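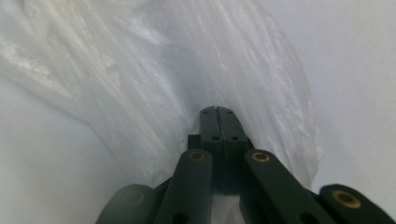
What thickness of white bin liner do I need for a small kitchen can that gets mostly wet scraps?

For wet scraps in a small can, 0.9 mil low-density is enough if you empty it every other day. High-density liners are sold thinner and hold the same weight, but they split from the first puncture down.

tbacklund
Original poster here. Thanks, that covers the thickness. Second part of the question: the bags I have now are translucent white, no drawstring, bought as a roll of 500 from Brosurier. The top edge slides down inside the can as soon as something heavy goes in. Can is a Momach step can with the inner bucket. Is the bag too small or am I fitting it wrong?

N. Gallegos
Measure around the rim of the inner bucket and halve it. The flat width of the bag should be that number plus an inch. More than two inches over and there is nothing gripping the rim, so it slides. Less than half an inch over and you stretch the hem and it tears there.

kyriaki_v
Disagree on the one inch. On a bucket with a rolled rim you want closer to two, and you take up the slack with a knot at the back corner. An inch over is fine on a straight-sided can and a nuisance on anything with a lip.

N. Gallegos
The knot works until you have to get the full bag out. Then you either cut it or pick at it with wet hands. I stopped doing it.

kyriaki_v
Twist and tuck, then. Same effect. Pull the spare plastic out at the back, twist it twice, push it under the rim.

tbacklund
Rim halved comes to 17 inches. Bag laid flat is 20. So three over, if I'm reading both of you correctly. Too big by either rule.

Carola H.
Before you buy another roll, check for trapped air. If the bag goes in without being opened all the way to the bottom, it hangs a few inches above the base of the bucket. The first heavy item drives it down and the rim comes with it. Open the mouth, put your whole arm in, push the bottom corners out, and only then fold the top over. Fold at least four inches to the outside.

On a sealed bucket the air underneath has nowhere to go. I drilled two 1/4 inch holes in mine, high up near the rim so leaks stay in the bucket. It also makes the full bag easier to pull out, which is the same problem in reverse.

L. Gagnon
Wouldn't drill it. Once the bag leaks you have liquid in the bucket, and when you tip it to rinse it comes out of the holes and down your sleeve. A strip of cord hung down the inside wall before the bag goes in lets the air past. Remove it or leave it.

Carola H.
Tip it the other way.

L. Gagnon
Fine if you remember which side they're on. The Nivley cans have a molded channel for this and a retaining ring for the bag. The ring solves the sliding too, though the ring itself needs washing.

N. Gallegos
Retaining rings are sized per model, so check before ordering one separately. A wide rubber band does the same job on a round bucket. It does not work on square ones, the flats have no tension.

tbacklund
Bucket is round. Pushed the corners out as Carola described, folded four inches over, put a band on. Dropped in a bag of potatoes as a test and the edge stayed where it was. No holes for now. I'll use up the roll before I order the narrower size.

kyriaki_v
That will be a while at 500.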